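Keeping Dust Down in the Home Workshop

By Loan Văn
January
13 comments | 3 shares

Wood dust is the hazard most home woodworkers get used to. A saw blade looks dangerous every time you switch it on, and a haze in the air after sanding just looks like a messy afternoon. The fine part of that haze is small enough to get deep into the lungs, and it stays in the air long after the big chips have landed on the floor. Years of breathing it can lead to asthma, constant nose and throat trouble and, with heavy exposure to hardwood dust, cancer of the nose and sinuses.

I run the tool library notes for Ollia and teach a beginners' evening in Sendcombe. Most of the questions I get are about which machine to buy. The tips below are mostly about habits, and a good number of them cost nothing.

Start at the tool

Dust caught at the blade or the sanding pad never gets into the room. Hook up the extraction port on every tool that has one, even for a single cut. If the hose doesn't fit, buy a stepped rubber adapter and leave it on the tool. Tape works for a day and then leaks.

Random orbit sanders are the worst offenders in a small shop. The little bag that comes in the box catches the coarse stuff and lets a lot of the fine dust straight through. Take it off and run a hose to a vacuum. Line up the holes in the sanding disk with the holes in the pad before you press it down, or you block most of the suction.

Miter saws throw dust backward in a wide fan, and the port behind the blade misses plenty of it. A hood made from a shower curtain liner or a large cardboard box will catch much of what gets past. Mine has been cardboard for two winters.

Use a vacuum that filters properly

An ordinary shop vacuum with a basic paper filter picks up the mess you can see and blows fine dust out of the exhaust. Fit a HEPA cartridge if the maker sells one for your model, and use a collection bag inside the drum as well. The bag keeps the cartridge from clogging and makes emptying far cleaner.

Check the seal around the filter when you put it back. If there's a line of dust on the clean side, air is getting past. Wipe the gasket, seat it again and look after the next session.

A cyclone separator between the tool and the vacuum drops most of the waste into a bucket before it gets to the filter. If you use a planer or a router table, get one. For hand sanding alone you can do without.

Ventilation

Open a window on one side and a door on the other. A box fan in the window, blowing out, moves a lot of air for very little money. Don't point the fan into the room, as it stirs up everything that has settled on the rafters.

In January this is miserable. I do my sanding in one block at midday, with the fan on, and keep glue-ups and layout work for the hours when the shop is shut up and heated. Watch out for an open-flame heater or a wood stove. A cloud of fine dust in the air can burn very fast, and you should never sand with a flame in the same room.

Hanging air cleaners are useful as a second step. They clear what's floating, slowly, and they do little for the person standing over the sander. Leave one running after you leave the shop, on a timer if it has one.

Wear the right mask

The thin paper masks sold in packs for mowing and sweeping don't seal, and they don't do enough. Use an N95 at the least. For a long sanding job I use a half-face respirator with P100 filters, and it's more comfortable than it looks once the straps are set.

Facial hair breaks the seal on either kind. If you have a beard and plan to keep it, look at a loose-fitting powered hood.

To check the fit of a disposable mask, cover it with both hands and breathe out hard. Air on your eyes or cheeks means a leak. Pinch the nose strip again with two hands and repeat.

Keep the mask on after you switch off. The finest dust is still up there, and many people pull the mask down the moment the noise stops. I wait 15 minutes, and go outside if there's nothing to do in the shop.

Store masks in a closed box or zip bag. A respirator hung on a nail over the bench fills with dust on the inside.

Cleaning up

– Don't dry sweep. A broom puts the fine dust back in the air.
– Never use compressed air on the bench or on your clothes.
– Vacuum from the top down: shelves, machines, bench, floor.
– Wipe flat surfaces with a damp cloth at the end. Keep it off bare cast iron.
– Empty the bag outdoors, with the mask on.
– Keep a separate shirt for the shop and leave it there.

Clear off anything you don't use on the open shelves. Every jar and offcut is one more thing holding dust. I moved my hardware into lidded boxes last year, and the weekly wipe-down got much shorter.

Which materials are worse

Softwood dust irritates. Oak and beech are linked to nasal cancer in people who worked with them for years, and many tropical woods can cause rashes or asthma quickly. Western red cedar is a well-known trigger for asthma. If a wood makes your eyes run or your skin itch, stop using it. Sensitivity tends to get worse with repeat contact.

MDF makes a very fine dust and contains resin. Cut it outdoors if you can, and treat it as a full respirator job.

Old painted boards need a different approach. Paint in a house built before 1978 may contain lead, and sanding it dry spreads it everywhere. Test before you touch it. Pressure-treated lumber from old decks may contain arsenic – don't sand it, and don't burn the scraps.

Concrete, brick, tile and some stone countertops give off silica dust when cut, and that damages the lungs permanently. Cut them wet, outside, with a respirator on. If a floor tile or an old pipe wrap might contain asbestos, leave it alone and have it tested by a lab.

What to spend first

A reader in Sevarden wrote to ask how to spend 1000 dollars on dust control in a one-car garage. I told her she could keep most of it. Buy the respirator first, then the HEPA cartridge and bags, then a decent hose with adapters for every tool. The box fan comes next. Only after living with those for a few months would I think about a cyclone or a ceiling unit, and by then you'll know which tool is causing the trouble.

When to see a doctor

A stuffy nose that clears up on vacation, a cough that starts on shop days, nosebleeds on one side, or wheezing in the evening after sanding are all worth a visit. Tell the doctor what you work with, by species if you know it. Chest tightness or trouble breathing shouldn't wait for an appointment.

Corrections and better ideas are welcome in the comments. Mr. Triệu has already written in about hose diameters, and he's right that a wider hose with fewer bends beats a stronger motor on most small machines. I'll cover hoses separately.

Related tips
Storing finishes and oily rags safely
Ear protection you'll keep on
Lighting a garage shop
Choosing gloves, and when to take them off
A first aid kit for the workbench

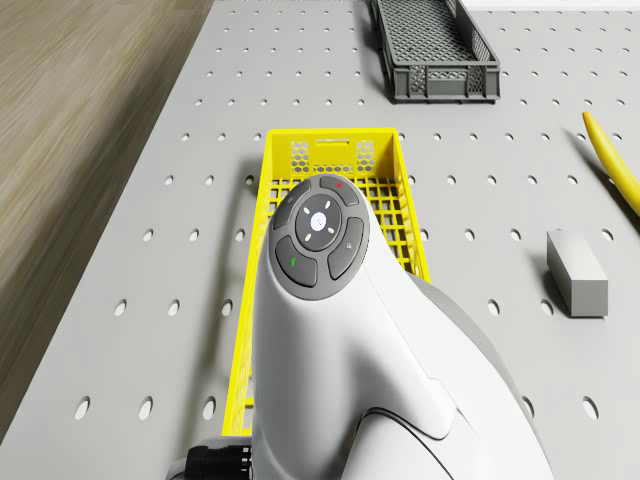

Rendered view: white robot arm and yellow plastic crate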